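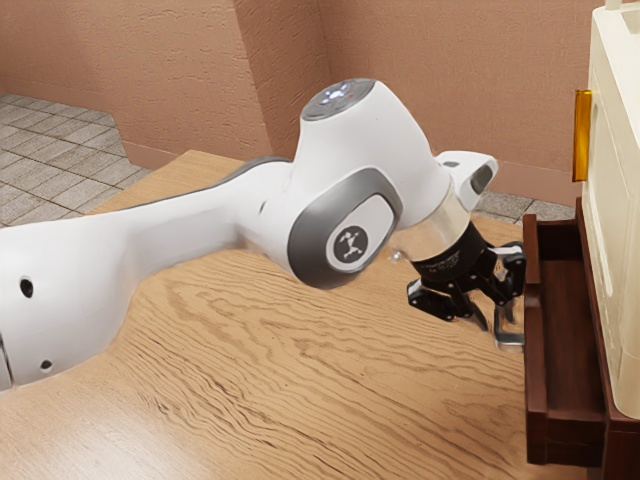

Eduardo Gouveia told me I was asking the wrong question. It didn't matter whether the story was true, he said, as long as people had bought the record because of it and then kept the record because it was good. He said this over the phone, cheerfully, and then asked whether I'd heard the new pressing on decent speakers.

I had. I'd also heard it in my car, on earbuds, and through the ceiling of a coffee shop in Kodthorpe where it seems to be on permanent rotation. And I still want to ask the wrong question.

If you follow reissues at all, you know the outline by now. Prata were a four-piece who played the bars and church halls around Kodthorpe for a few years and made one album, Skoltstead. The tapes were recorded in a single night at Tovside, a converted grain store with a mixing desk in it. The singer walked out before dawn. The label folded. A run of 200 copies went out to friends and radio stations and vanished into closets. Then, 22 years later, somebody found the master reels behind a water heater, and here we are with heavyweight vinyl, a booklet, and a sticker on the shrink-wrap that says "the greatest band you never heard."

It's a terrific outline. I've read it in four or five magazines, in nearly the same words each time, and that was what first made me itch. When a story is reported it comes back in different shapes, because people remember different things and reporters ask different things. When a story is copied from a press release it comes back with the water heater in the same place every time.

So I went looking for the night at Tovside.

The booklet that comes with the reissue reprints the original track sheet, and it's worth taking a magnifying glass to it. There are nine songs on it. Three are marked with a different tape speed from the others. One has a note about a piano tuner who is due to come in the morning, and the next song down has a piano on it, in tune. You don't have to be an engineer to see a problem there. Either the tuner showed up in the middle of the night, or the single night at Tovside had a morning in it and probably an afternoon as well.

I put this to the reissue label. They sent back a friendly email saying that "a single night" should be understood as capturing the spirit of the sessions. They also asked if I would like a second copy of the booklet.

The drummer was easier to find than I expected. She teaches middle school two counties over and asked me to leave her name out, on the grounds that her students would be unbearable about it. Her memory is that the band went into Tovside on and off through one September, whenever the room was free and somebody could borrow a van. She remembered eating a lot of soup. She didn't remember anybody walking out before dawn, though she did say the singer often left early to catch the last bus, and that this used to annoy her because it meant she carried the amps.

"I like the other version better," she said. "In the other version we sound like we knew what we were doing."

There's the real trouble with this kind of legend. It flatters the band while taking away the thing they did. Skoltstead is a careful record. Listen to the vocal on the second song, where the harmony arrives a beat behind the lead and stays there for a whole verse before it catches up. That gets worked out over days. Somebody tried it, disliked it, tried it again, went home on the bus and thought about it. To say it fell out of four people by accident between midnight and sunrise is to hand the credit to the clock.
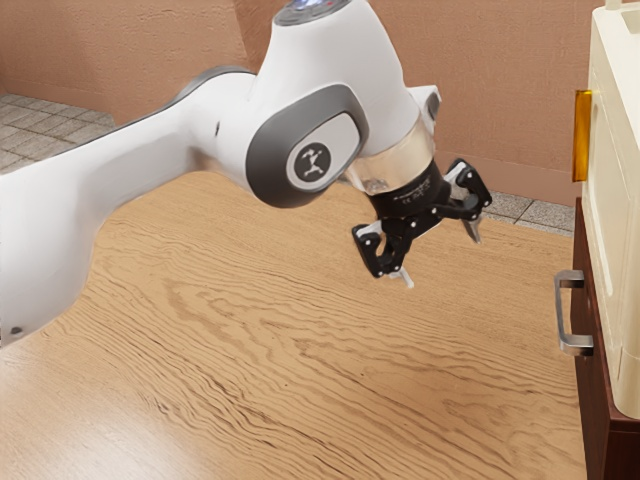
The reissue has been remastered, too, and the remaster is pulling in the same direction as the story. It's loud. The cymbals have been pushed forward, the voice has a sheen it doesn't have on the original, and the quiet passages now arrive at nearly the volume of the rest. I don't think anyone did this out of malice. Mastering for streaming has its own habits, and a label that has spent money wants the money to be audible. But it changes where your attention lands. My eye does the same thing with that white arm: it goes straight to the little blue and white lights on the cap and has to be dragged back to the long, plain curve underneath. On the new Skoltstead the lights are the cymbals. The long plain curve is the bass, which carried the whole second side and which you now have to go hunting for.

I know how this sounds. A critic who prefers the rare original pressing to the one everybody can afford is a figure of fun, and has earned it. So let me say that I don't own one of the 200. I've never held one. I made my comparison using a cassette dub lent to me by a reader, with a wobble in the left channel and part of a weather forecast at the end of side one. I can't swear to anything about its high end. I can tell you that I could follow the bass player on a bad cassette and that on expensive vinyl I lost him twice.

About those 200 copies. The figure appears everywhere and I haven't found anyone who can say where it comes from. The drummer thought it was more. A former record store clerk in Kodthorpe thought it was a lot more, and said he'd had a box of them under the counter that he couldn't give away, which he was embarrassed about now. There's no pressing plant invoice in the booklet. There is a photograph of a cardboard box. Collectors have been paying real money on the strength of that number, and as far as I can see it rests on a single sentence in an old fanzine, whose author doesn't say how he knows.

Gouveia has an answer to all of this, and since he started the conversation he should have it. He thinks every record comes with a story whether you like it or not. The band in the expensive studio gets the story about the expensive studio. The teenager with a laptop gets the bedroom. Prata, in his view, would have had no story at all, and records with no story don't get reissued, don't get played in coffee shops, and don't get their drummers telephoned by people like me. Take out the single night and the water heater, he said, and you'd be writing about something else this month.

He's probably right about that last part. I don't find it as comforting as he does. There must be dozens of groups from towns the size of Kodthorpe whose albums are every bit as good, and whose sessions took three weeks and ended with everyone still on speaking terms. Nobody finds those tapes because nobody goes looking for them, and no one would know how to write the sticker. If we only dig up the records with a walkout attached, then we're going to end up with a history of pop that is mostly walkouts.

It does something to the listening, too. I noticed it in myself. The last song on Skoltstead, which is slow and has almost nothing in it besides the voice and an organ, is described in the booklet as "the sound of a band ending in real time." I heard it that way for a week. It was very moving. Then I learned from the track sheet that it was one of the first things they taped, and I went back to it feeling slightly foolish and found a much odder song. It's a bit sly. There's a joke in the second verse about a borrowed coat. The singer holds back a laugh on the word "sleeve," or I think she does, and I'd missed it completely because I was busy attending a funeral.

The whole album runs 29 minutes. You can play it twice on a commute and have opinions about it by the time you park, and I'd urge you to. Play it before you open the booklet if you can manage it. Skip the sticker. The third song is overrated and the fifth, which none of the reviews mention, has the best guitar part on the record, a little climbing figure that never quite gets to the top and starts over.
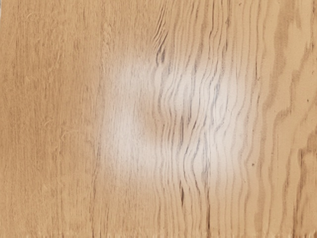

Wood grain, close up.

As for the master reels, I asked about the water heater one more time before this went to print. The label's position is that the tapes were found "in a utility space." The drummer laughed when I read her that. She said the reels had been in the bass player's spare room in Skoltstead, the village the album is named after, on a shelf with his tax returns. He'd labeled them. Every few years he would ask the others if they wanted to do anything with them, and every few years they'd say maybe after the holidays.

He declined to be interviewed. He did send a postcard, in small neat handwriting, to say that the mix on the new version was a little bright for his taste and that he hoped I was enjoying the songs.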